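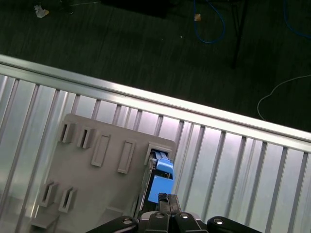

Gathering Demonstrations for Drive Handling: Speaker Notes
Rivthorpe project, open session, Dec 19, 2022
Speaker: Ludivine Hamel

Opening (2 minutes)

Welcome the audience and thank Deschamps for the use of the hall. State the subject plainly: how the Rivthorpe project collects examples of a robot arm handling parts of a desktop computer, and what we ask of the people who record them.

Say at the start that this talk covers collection only. Training results will be presented in March by Boris Dvořáček, and questions on that subject should be held for him.

Slide 2. What counts as one example

An example is one complete attempt at one task, from the first movement of the arm to the last. Each attempt is stored with the views from the wrist and from beside the table, the arm positions, and a short written label. The label names the part and the goal in everyday words. Operators may not shorten it to a code.

The target for each task is 100 accepted examples. Attempts that fail are kept in a separate folder — they are not deleted — and they do not count toward the target.

Slide 3. The work area

Point out the open tower on its side, the gray fixture plate to its left, and the hard disk drive held above the table. Mention that the plate is 3D-printed and carries blocks, slots and posts. Do not spend time on the make of the computer.

Explain the rule on starting positions. After every 5 accepted examples the operator shifts the plate slightly and records the change in the log. A system that has seen only one layout will learn that layout and little else.

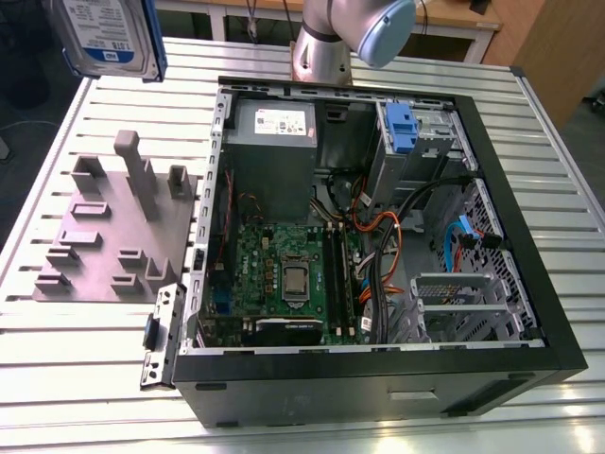
Tineke De Bruijn asked at the rehearsal whether shifting the plate so often would slow the operators down more than it helped the data. She suggested moving it once per session and changing the lighting in between.

Reply to this point directly if it is raised again. The shift is short, and lighting changes are handled under a separate schedule. The two should stay apart in the log so that their effects can be studied one at a time.

Slide 4. The drive bay

Allow extra time here. The bay is the hardest area to record well. The cage wall, the blue plastic parts and the gripper fingers are close together, and the wrist view is often the only one that shows the contact clearly.
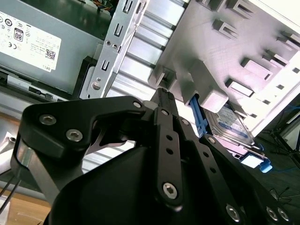
Operators are therefore told to approach slowly and to hold still for a moment before closing the fingers. The pause gives reviewers a clear point at which to divide the attempt into stages. Lucienne Caron wrote the review guide, and copies are on the side table.

Slide 5. Review

Every example is read by a second person, who may accept it, return it for a new label, or reject it. Operators work in blocks of 20 attempts and then change places with a reviewer. Please note that the Flullunov labeling tool replaced the older Rirkton forms, and that both formats remain readable.

Questions

Take questions from the floor first, then those sent in writing. Refer requests for access to the data to Bastien Baudry.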